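Witia: a word list of wood surface terms

14 shares 3 comments

Witia is a small data set of words that carpenters, sellers and restorers use when they speak about the surface of wood. It has 997 entries in English, and 263 of them have also a Spanish equivalent. I started it when I translated catalogs for the Espinoza sawmill and could not find a good glossary.

What is inside

The file witia.csv has one term per row. The columns are term, group, meaning, spanish, source and note. The groups are grain, figure, defect, color and finish. A term can be in two groups, and then it has two rows with the same meaning.

The group "defect" was the most difficult. In the old books a check, a shake and a split are separate things, but many sellers write "crack" for all of them. I kept "crack" as a general term and put the narrow words under it. 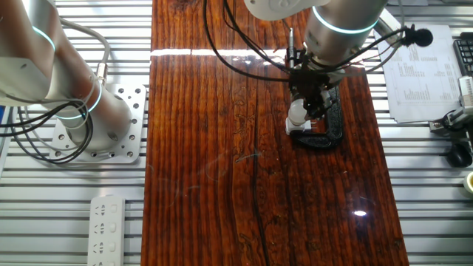
Sources

- The Stullasthorpe joiner's handbook, edition of 1877. Spelling was changed to modern American.
- Sale lists from Melanent, used with their permission.
- Letters and notes from readers, some 95 terms. These are marked "reader" in the source column.

Known problems

The word "flame" is used differently from one shop to another. Please read the note column before you use it for labels. The Spanish terms are mostly from Paraguay and the north of Argentina, so a reader from Spain may find them strange. Color words are not measured with any instrument.

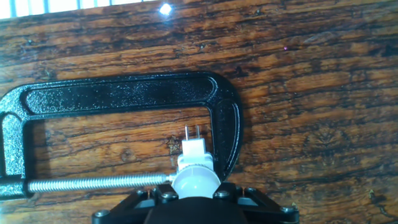 Orange-brown wood with dark knots and short checks in the grain.

How to cite

Alcides Ríos, Witia word list, version 2. The February version had wrong accents in the column spanish, please do not use it.

License

Free for any use if you keep the source column. Corrections are welcome, one term per message if possible.

3 comments Share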